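Look After the Fingers First

Most of the money in a laundry cell goes into the arms, and most of the attention follows the money. I think the attention is in the wrong place. I have run the two-arm cell we call Yuan at our Restuldale site since February, and nearly every lost hour has come from the last few inches of it: the finger pads, the wrist cameras and the cables that feed them.

The arms have been fine. They get their scheduled check, the joint logs go to the vendor, and we carry on. The vendor's manual has a whole chapter on joint calibration and one page on grippers. That page says to replace the pads at 2,000 cycles. It says nothing about cleaning them.

Cloth is hard on a gripper in ways that metal parts are not. It sheds. Lint packs into the pattern of the pad, and a packed pad slides on a wet sleeve long before the rubber is worn. We fought one such problem for most of a week. The software people changed the grip force, then the approach angle, then the grip force again. Xiaoyan Fan, our technician, took a stiff nylon brush to the pads and the drops stopped. The cycle counter on that set read 2,042 when we finally retired it, and it was still holding fine.

Since then she brushes the pads every 200 cycles. It takes 7 minutes for both arms, including wiping the wrist camera lenses. I would put that job ahead of anything else on the maintenance sheet.

The cameras deserve the same treatment. A wrist camera at a washer door works close to dark cloth, in poor light, and some of its views hold very little to go on even with a clean lens. Any smear comes off the top of that.
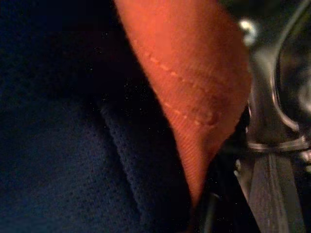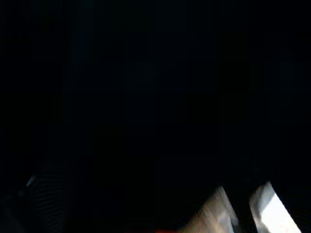
Both of those are wrist views. The next is too, with the crosshatching on the pads easy to make out.
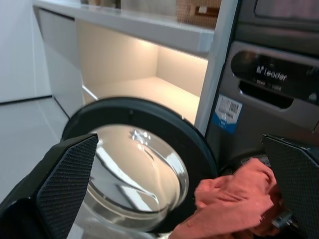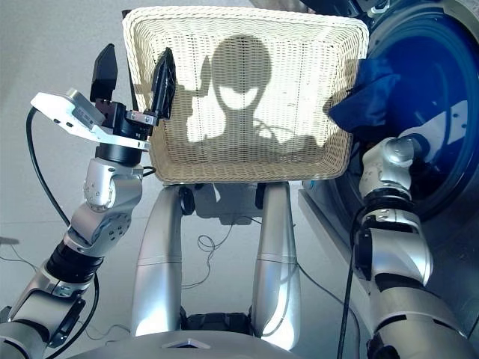
People who plan these cells tend to ask for more light and a better camera. I am not against either one. But I would like to see a clean lens and a fixed exposure setting tried first, with the results written down. At Mernville they bought brighter lamps for their cell and then had glare off the door glass to deal with. They ended up turning the lamps down to half.

Then there are the cables. A cable on a moving wrist bends every time the wrist does, and it will fail at the connector sooner or later. We have replaced three and kept none of the old ones long enough to cut open, which I regret. My rule now is that each cable gets a loop wide enough for the full turn of the wrist, and somebody moves the arm through its whole range by hand and watches the loop before the cell is put back to work. Floor cables get looked at too, at the start of the shift, with the arms parked.

I have heard the argument that all this should be designed out. Prirach sells a sealed finger with a smooth pad that they say never needs brushing. We tried a pair. They were easy to wipe down and they let go of towels. Perhaps a later version will do better, and I will try it when it comes. Until then a textured pad and a brush are the cheaper answer.

What bothers me more is who gets asked. When the cell was specified, the integrator talked to our engineers for two days and to Xiaoyan for the length of a coffee. She would have told them that the pad screws can't be reached with the fingers closed, so every pad change means powering up the cell, opening the gripper and powering down again. A slot in the bracket would have fixed it at the drawing stage. We are now paying to have the slot cut.

The next maintenance contract is due for signature, and the draft dated 21st December still gives the arms four pages and the grippers half of one. I have sent it back with Xiaoyan's sheet attached.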